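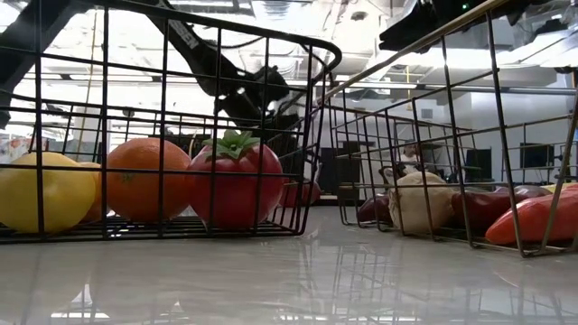
Kitchen Wiki > Growing and Eating > Bell pepper

Bell pepper

The bell pepper is the mild, chunky member of the chili family, and I'll admit up front that it's my favorite thing to grow. Botanically it's Capsicum annuum, the same species as the jalapeño, but it carries a recessive gene that keeps it from making capsaicin. No capsaicin, no burn!

Color

People ask me all the time whether green peppers are a separate plant. Mostly they're the same fruit picked early. Leave one on the stem and it'll turn red, yellow or orange depending on the variety (a few stay green even when ripe, just to be difficult). Ripe ones taste sweeter and cost more at the store, as the grower has had to look after them for extra weeks.

Names

In Australia and India it's a capsicum, in Britain it's often just a pepper, and in parts of the Midwest my older relatives still say mango – which confused me badly as a kid. "Pepper" itself goes back to European traders who thought the hot kinds tasted like black pepper, a completely unrelated vine.

Growing

Start seeds indoors in March and be patient. Mine can take 2 weeks to show, and they sulk in cold soil. Zahira Sembiring, who edits the tomato page here, puts hers on top of the fridge, and I've copied her ever since. Pick with scissors, because the branches snap if you tug.

Filed under: Vegetables That Are Fruits, Nightshades
30 comments | 833 shares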